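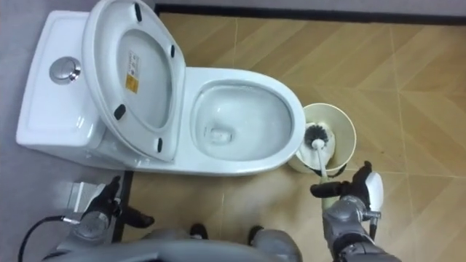 **Is a fingered hand worth the extra money over a plain two-jaw gripper for cleaning jobs?**

For most of what we tried, the two-jaw gripper would have done. The fingered hand earns its price only on thin handles that sit at an odd angle, and even there it needs a patient operator.

I'll put my bias up front. The Telliment sales page says "human-level grasping" twice before it gives you a payload, and I start every review of that sort of product in a bad mood. We've had a pair on the humanoid at Tranddale through most of September, driven from the Prollodia controller, and the mood has improved a little.

The hand costs $1,106. That's per side, and the wrist adapter is extra. The spec sheet gives a fingertip hold of 300 grams, which sounds stingy until you remember how little most bathroom tools weigh. Weight was never our problem. A toilet brush is light, but the handle is slim and smooth, it leans in its holder, and the head drags on the rim when you pull it out crooked.

Over 143 tries at picking up a brush by the handle we logged 13 drops. I'd call that decent. It's also a number I wouldn't trust on your robot, because we always had the same bathroom and the same two operators, and both of them got better as the month went on. Most of the drops came in the first week.

What went wrong was nearly always the thumb. It closes a beat later than the other fingers, so a thin handle gets nudged sideways before anything is holding it. Support told us to slow the closing speed. That worked, and it also made every pickup painful to watch.

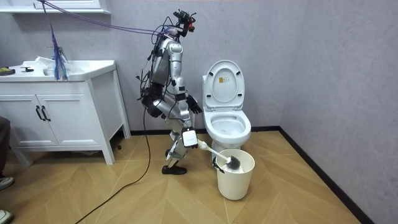
**Can you run it from a controller other than the one Telliment recommends?**

You can, though plan on losing two days to it. We used the Prollodia, and the hand showed up on the bus right away but ignored force limits until we updated both ends.

The force readout is my biggest complaint. It's labeled in percent. Percent of what, the manual doesn't say. At 40 the fingers held a brush handle well enough to lift it straight up, and at 55 they let it twist. I repeated that one because I assumed I'd mixed up the settings. I hadn't. More squeeze rolled the handle toward the fingertips, where the pads are slick.

For comparison we ran the Bang two-jaw gripper on the bench with the same brush. It's dumber, cheaper and quicker to close. It also wants to come at the handle square on, and beside a toilet you often can't give it that. The Telliment could come in from the side with the wrist low and still get its fingers around. 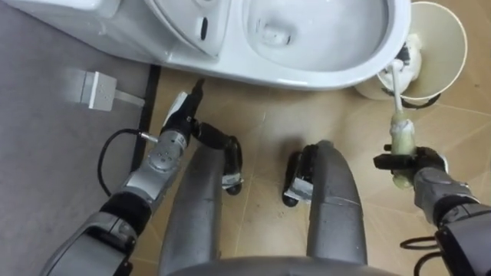 Reach is the other thing to check before you order. The hand is longer than I expected, and with the forearm it eats up space fast in a small room. We spent more time working out where the feet should go than we spent on the grasp itself. None of that appears in the demo videos, which are all shot at a table.

**Good:** handles angled grips, quiet, pads swap out without tools.

**Bad:** late thumb, meaningless force units, slick fingertips, thin manual.

I'd buy one for the working arm and put something cheaper on the other. If Telliment fixes the thumb timing in firmware I'll rerun the brush tests and update the score, which for now is three out of five.

Posted October 4, 2019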